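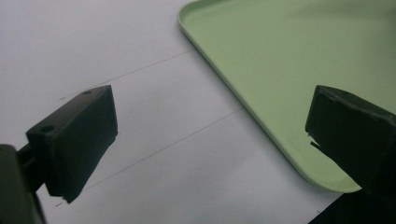
The pale green tray on the white worktop, rounded corner nearest.

From: Lorraine Grimshaw
To: Furkby Makers list
Subject: Re: [furkby-makers] Which tray for the sorting table?

Hello all, and hello Eckhard,

Eckhard Sperling wrote:
> Lorraine, before I order anything, which tray did you end up with
> for the button table? I have an old metal one here but it rattles
> dreadfully and the edges are sharp. Also does yours slide about?
> I seem to spend half the afternoon pushing mine back to where it was.
> I've got until the end of February to get our lot sorted.
> Eckhard

It's the big green plastic one, the Lill, from that catering place in Pistport. I went in for a washing-up bowl and came out with two trays and no bowl (typical!). They call the colour sage, I'd say more like mint ice cream, but it's a matt finish so you don't get the glare off it when the lamp's on, and my goodness that makes a difference when you're trying to tell navy buttons from black ones at four in the afternoon.

The floor of it is nice and flat. I did look at the ones with ridges and I'm so glad I didn't, you'd never get a small shirt button out from between them. And the corners are properly rounded, so you can sweep a heap round with the side of your hand and nothing gets wedged. The rim is only a thin lip but it's enough to stop things rolling off. Mostly. I did have one wooden toggle make a break for it and the dog got there first.

As for sliding, mine wanders a bit too if I lean on it. If you look hard there are two very faint lines on the white, running up towards the tray. Go lightly with the pencil if you try lines on your own table, I pressed much too hard on the one at home and it's still there after three goes with the rubber. A square of damp cloth underneath works as well, only don't leave it overnight.

We've got through 429 buttons off cards so far, and Esel reckon there are about 4000 loose ones still in the sweet jars they gave us, so there's plenty for anybody who fancies an afternoon of it. Bring your own tea towel and a needle for stringing the sets.

Eckhard, I'd give the metal one to somebody for seedlings and get the green. I can pick one up for you next time I'm over in Pistport, just shout. Do you want one or two?

Lorraine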